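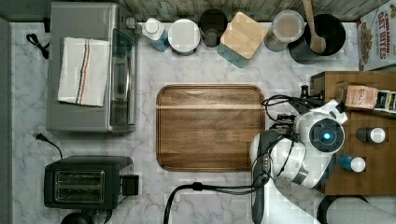

Left end of the counter, toaster oven side

Stasico Home Forum > Kitchens > Counter space: two toasters, too many canisters

larchmont_kit
Posted Jan 7, 2018
We moved into the rental in October and I still don't have a good place to make a sandwich. Everything I use in the morning ended up at this end of the counter. Toaster oven, regular toaster, canisters in a row along the backsplash, cereal on the right. The wood piece in the middle is my work spot, and that's all the work spot I get. The rest of the counter is the stove and a strip too narrow for a plate.

The little shelf on the right is from Tipoki and I bought it to get things up off the marble. It collects junk. I'd like to keep the toaster oven because the real oven takes forever. My husband wants to keep the two-slot because he says toast from the toaster oven is dry. What would you move first?

pdx_hollis
1,245 posts
The two-slot. You have a toaster oven, it makes toast. Put the other one in a cabinet for a month and see if he goes looking for it.

Also get that towel off the top of the oven. Those get hot enough on top to scorch cotton, and it only takes one time of forgetting it's there. Put a hook on the side of a cabinet.

larchmont_kit
He'd go looking for it the first morning. Fair point on the towel. It lives there because I have no bar to hang it on.

grumbletoast
I disagree about the two-slot. It has a small footprint and it's done in a couple of minutes. The toaster oven is the one eating your counter. If you only use it for reheating, it belongs on a cart. We have a Skundaler cart, nothing fancy, and the toaster oven has been on it for years next to the fridge. Check that the cord reaches the outlet before you buy one. I had to return the first cart I bought.

pdx_hollis
A cart takes floor space. Not everybody has it in a rental.

mo_in_akron
I'd leave both toasters alone and start with the shelf. You've got bottles and a package with STAIN on it right next to the cereal. Laundry stuff and cleaners go under the sink or wherever the washer is. Once that's cleared off, the cereal can go on the shelf and you get that corner back.

larchmont_kit
OK, that one's on me. The shelf is cleared and everything that isn't food is going to the hall closet. I'm still stuck on the back row, though. The canisters don't match and they're all different heights, so I can't stack them.

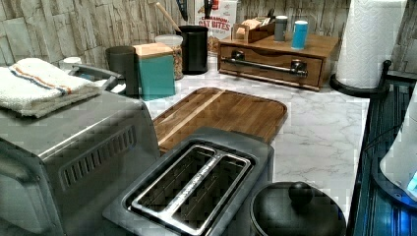

I use the granola jar and the teal one every day. The dark gray one I could live without. The utensil holder is taller than it needs to be, but long spoons tip over in anything shorter. I've been looking at the Steltano under-cabinet rack, which would take the small jars, but it needs screws and I'd have to ask the landlord.

grumbletoast
Skip the screws. Put whatever you don't open daily in the pantry and push the rest to the left behind the toaster oven. That space is dead anyway.

mo_in_akron
Not right behind it. Leave a few inches for the vents. Ours ran at 300 for a long roast and the jar behind it was too warm to pick up.

pdx_hollis
Agree with that. And I still say the two-slot goes.

larchmont_kit
I priced the cart and measured by the fridge. It fits with an inch to spare. Going to try it with the toaster oven this weekend, and the two-slot stays for now.

3,255 views

Comments

tinribbon: Same layout in my place. Moving the toaster oven helped a lot more than new canisters did.

jo.bakes: Does the Skundaler cart have locking wheels? Couldn't tell from the store page.

grumbletoast: Two of them lock. I keep mine locked.

oldmill22: Never had a problem with a towel on ours, but I take it off before I turn it on.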